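Grundstead Allotment and Garden Society
Minutes of the May meeting, 30/05/2025, upstairs room at the Tutgate

I'm taking notes again, so if you spoke and I got you wrong, tell me before the next one and I'll fix it. We started late as the kettle had to be found. Sieglinde Fröhlich chaired. Tshepo Le Roux had his ledger with him, and the Fourie sisters came in during item two and would like it recorded that they were parking.

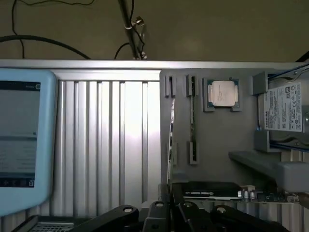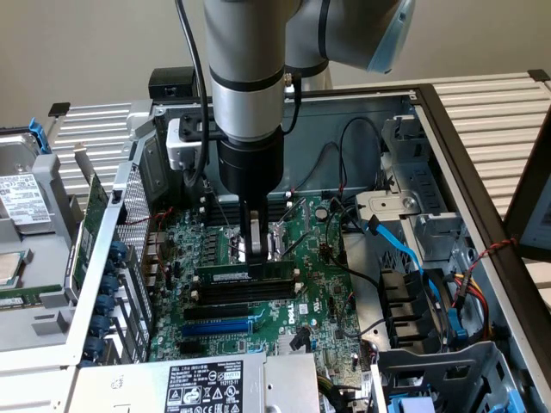
1. Last month's minutes

Agreed, with one change. I had written that the lower gate was "fixed." Sieglinde says it was only tied up with twine, and she should know as she tied it. Changed to "tied."

2. Water

This took up most of the evening! The tap by the compost bays has dropped to a trickle and the people at the bottom end are carrying cans from the top, which is a long walk in this heat. Tshepo had the bill with him: $282 for the quarter, and he thinks part of that is a leak under the main path, where the grass is suspiciously green. I said I'd noticed the grass and thought it was clover.

We talked for a long while about whether to dig first or call somebody first. The elder Miss Fourie wants to dig. Sieglinde wants the water company told before anyone puts a spade in, and in the end that's what we agreed on. Tshepo will phone them this week. Until then, no sprinklers please, and hoses only before breakfast or after supper. If you can fill a barrel from your shed roof, do.

Somebody asked if we could have a second tap put in while the path is up. Everyone liked this idea until the word "cost" came along. Tshepo will ask for a price when he phones.

3. Seed potatoes

We still have four sacks of Lomton left over from the spring order. They are sprouting like mad and really ought to be in the ground by now. Free to anybody who wants them, first come first served, in the shed behind the wheelbarrows. I took a bag home myself and they've gone in next to the beans - ask me in August whether it was worth the trouble.

Sieglinde asked that next year we collect the money before placing the order. Agreed by all, including the people who forgot to pay (me).

4. The waiting list

Over 30 names now. Plot 5 has come free and goes to the next family on the list. I'll write to them tomorrow. The plot is in a bad way, all bindweed and old carpet, and we had a good back-and-forth about whether it's fair to hand it over like that. The younger Miss Fourie suggested a half-price first year and that passed without a vote, just a lot of nodding. She also offered to help drag the carpet out.

There was also talk of splitting some of the bigger plots in two when they come up. I think it's a good idea, but feelings ran a bit high and Sieglinde moved us along. It goes on next month's list, so please come if you care about it either way.

5. Plant sale

Same spot as last year, out front under the trees. We need tables, and we need people who can lift tables. Tomatoes and squash always go quickly, so if you have spare seedlings, pot them up now and put a label on them. A proper label, with the variety! Last year I sold a lady a tray of "peppers" and she has since let me know they were eggplants.

Tshepo will do the cash box. I'm baking.

6. Anything else

Bonfires: not until it rains. The slug talk is postponed as the speaker has a bad knee. A green-handled trowel was left by the water butt and is in the shed if it's yours. Sieglinde would like the wheelbarrows put back upside down so they don't fill up.

To do: Tshepo, water company and tap price. Me, letter for plot 5 and a poster for the sale. Misses Fourie, carpet. Sieglinde, new hinge for the lower gate.

Next meeting same place, same time. Bring a mug.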